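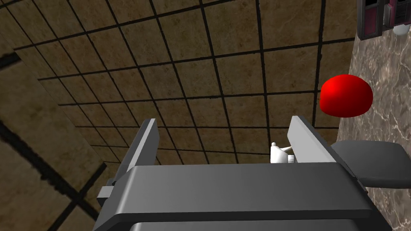
4.2 Why people finish books they don't like

I went into this part of the study sure that guilt would be the big answer (it's certainly mine!). We asked 467 library members about the last novel they disliked, and 199 of them had read it to the end anyway. Krystyna Adamczyk and I then sat down with 30 of those finishers, and guilt hardly came up.

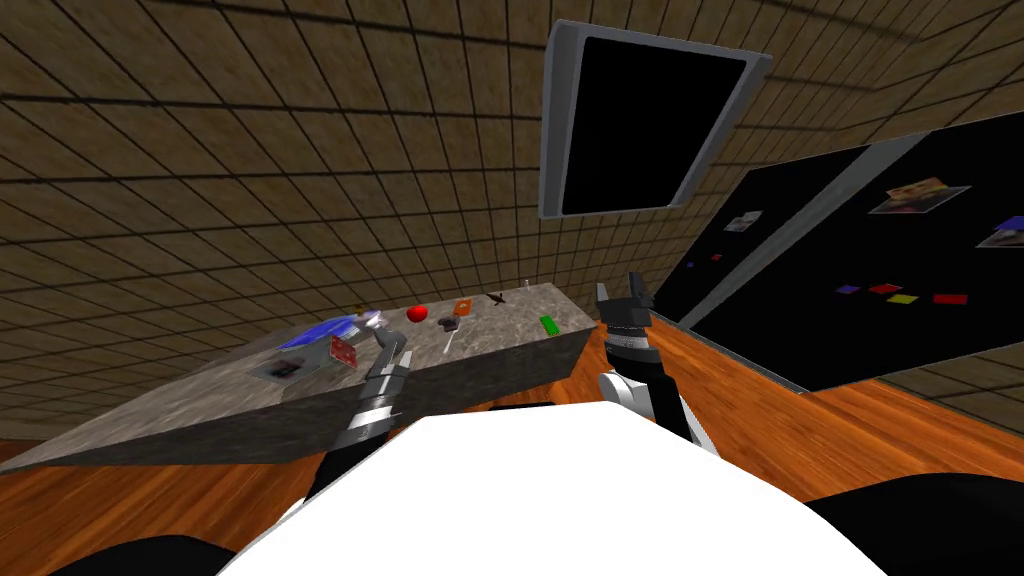

What did come up, over and over, was the money they'd paid, or a friend who kept asking how it was going. Quite a few had a page rule too – give it 100 pages, then decide – and most of them broke it, which I found very comforting.

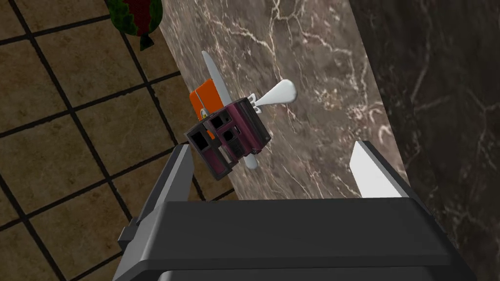 Figure 3. Simulated view with the gripper in the foreground.

Duda's earlier survey treated stubborn readers as one group. I'd split them by who picked the book, and Section 4.3 does that.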